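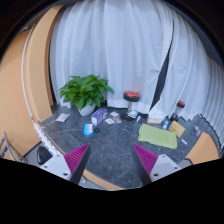
Kleinkram auf dem Steinboden, dazwischen die beiden Greiferfinger.

105 Mal geteilt · 3 Kommentare

Wer Greifer kauft, kauft Folgekosten. In der Vorlage von Tetoswood stehen 200 Euro pro Satz Fingerpolster, für Schulung und Ausfallzeit steht dort nichts. Aarne Koivisto nennt das schlanke Planung. Ich nenne es eine Lücke.
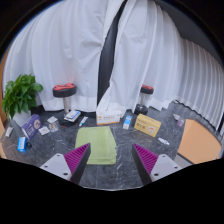 Kane Tipoki rechnet mit 1,000 Griffen je Schicht, also mit Schachteln, Tuben und Tüchern in beliebiger Lage. Woher die Zahl stammt, steht nirgends. Im Februar wollte man bei Pesonen noch erst messen und dann bestellen. Davon ist keine Rede mehr, und das Budget soll trotzdem durch. Ich würde es vertagen.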